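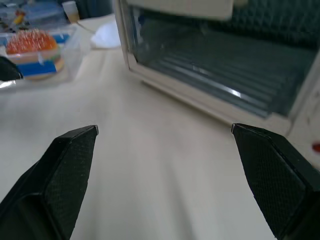

Pourquoi bâille-t-on ?

Avant d'aller plus loin, un avertissement : tu vas bâiller en lisant cette page. Ce n'est pas grave, et l'auteure, Yetunde Afolabi, promet de ne pas se vexer. Enfin, pas trop.

Un bâillement, c'est quoi ?

Un bâillement est une grande inspiration, bouche grande ouverte, suivie d'une expiration plus courte. Le tout dure quelques secondes. Pendant ce temps, les muscles de la mâchoire et du cou s'étirent, les yeux se ferment souvent et une petite larme peut même apparaître au coin de l'œil. Tu n'es pas triste : les paupières qui se serrent appuient un peu sur les glandes qui fabriquent les larmes.

On entend aussi moins bien quand on bâille. Un petit conduit, la trompe d'Eustache, relie le fond du nez à l'oreille. En bâillant, tu l'ouvres, et ça fait parfois « ploc ». C'est très utile en avion. C'est moins utile quand la maîtresse donne la page de l'exercice.

C'est un réflexe. On ne décide pas de bâiller, pas plus qu'on ne décide d'éternuer. On peut essayer de le retenir en serrant les dents, mais le résultat ressemble à un poisson contrarié et tout le monde comprend quand même.

À quoi ça sert ?

C'est là que les grandes personnes savantes commencent à se gratter la tête. Pendant longtemps, on a raconté que le bâillement servait à faire entrer de l'oxygène dans un corps qui en manquait. L'explication était simple et plaisait beaucoup. Puis des chercheurs ont fait respirer à des volontaires de l'air plus riche en oxygène, et les volontaires ont continué à bâiller comme avant. L'explication plaît donc un peu moins.

D'autres scientifiques pensent que bâiller aide à rafraîchir le cerveau, un peu comme on ouvre une fenêtre dans une pièce trop chauffée. D'autres encore pensent que cela nous aide à rester éveillés, ou à passer d'un état à un autre : du sommeil au réveil, du calme à l'action. Il arrive d'ailleurs que des sportifs bâillent juste avant une course, alors qu'ils n'ont pas du tout envie de faire la sieste.

Pour le moment, personne n'a de réponse complète. Si tu cherches un métier, il reste de la place.

Pourquoi est-ce contagieux ?

Quand quelqu'un bâille près de toi, tu as de bonnes chances de bâiller aussi. Il suffit parfois d'entendre un bâillement, ou de lire le mot « bâillement ». (Ça va toujours ?)

Les tout-petits bâillent beaucoup, et même les bébés dans le ventre de leur mère, mais ils n'attrapent pas encore le bâillement des autres. Cela vient plus tard, vers l'âge de l'école maternelle. Certains chercheurs y voient un lien avec notre façon de comprendre ce que ressentent les gens qui nous entourent. D'autres n'en sont pas convaincus, et ils en discutent depuis des années - sans doute en bâillant.

Et les animaux ?

Les chiens, les chats, les lions, les singes et beaucoup d'oiseaux bâillent. Chez certains singes, comme les babouins, un mâle qui ouvre très grand la bouche n'a pas forcément sommeil : il montre ses canines, et il vaut mieux admirer de loin.

Les chimpanzés s'échangent des bâillements entre eux. Quant au chien, il lui arrive de bâiller après son maître. Il bâille aussi quand il est inquiet, par exemple chez le vétérinaire. S'il bâille pendant que tu lui lis ta rédaction, on ne peut pas savoir.

Les mots à retenir

Réflexe : mouvement que le corps fait tout seul, sans demander la permission.
Trompe d'Eustache : petit conduit entre le fond du nez et l'oreille. On n'y joue aucune musique.
Contagieux : qui passe facilement d'une personne à l'autre.

À essayer chez toi

Assieds-toi en face de quelqu'un de ta famille et bâille le plus naturellement possible, une main devant la bouche. Attends un peu, puis recommence. Note dans un carnet qui a bâillé en retour. Évite de faire l'expérience pendant que ton grand-père raconte ses vacances.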